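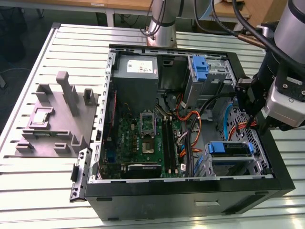
El taller de Limley reabre con más ordenadores que sillas

El taller municipal de reparación de Limley volvió a abrir sus puertas el 12 de marzo de 2024 con 37 ordenadores de sobremesa por revisar, casi todos retirados en diciembre de las oficinas de Verbruggen, la empresa de transportes. Los equipos llegaron en dos furgonetas y sin una sola contraseña.

«Pedimos piezas y nos mandaron muebles», resume Samira Mansour, responsable del taller, que calcula unas 2 horas por torre si los tornillos colaboran. El método es el de siempre — tumbar la caja, quitar el lateral, mirar dentro y decidir si hay paciente o donante de órganos. Lo más solicitado es la memoria, que escasea. Las fuentes de alimentación, en cambio, se apilan.

Los equipos recuperados irán a la biblioteca del barrio de Wilska, donde el catálogo todavía se consulta por turnos. El taller admite aprendices por las tardes. Se ruega traer destornillador propio.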